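Rolls going stale overnight, what am I doing wrong?

Posted by oltus_baker in Bread & Baking
Saturday, June 20, 2020

Been making soft white rolls since May, 70 g each, same recipe every week. Lovely on the day. Next morning the crust has gone leathery and the inside is crumbly. Using strong flour, milk, a bit of butter. Kitchen gets warm in the afternoons. Tried a bread bin, tried a paper bag, bag was worse. Now trying cling film, one roll at a time. 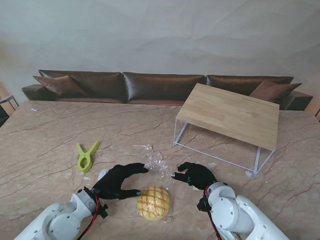
Nernbridge Nan
How long are you leaving them before you wrap? Mine sit on a rack for 2 hours minimum, more if it's muggy. Wrap too soon and you get a damp crust and then mould by day three. And dont put them in the fridge whatever anyone says, they go stale quicker in there. Freeze what you wont eat the same day. 40 minutes on the side and they're fine for lunch.

sinmont77
Freezer. End of.

crumbs_again
Agree with freezing but I'd look at the recipe as well. If they're crumbly by morning the dough is probably too dry, or they're in the oven too long. Take 4 or 5 minutes off the bake and see. More butter helps, so does swapping some of the milk for a spoonful of cooked mashed potato (sounds odd, works, they stay soft a good while longer). Also what tempreture are you baking at? Small rolls want it fairly hot and quick. Low and slow just dries them out.

For the ones that have already gone hard, flick of water over the top and a few minutes in a hot oven. Eat straight away though, they go like rocks once they cool down.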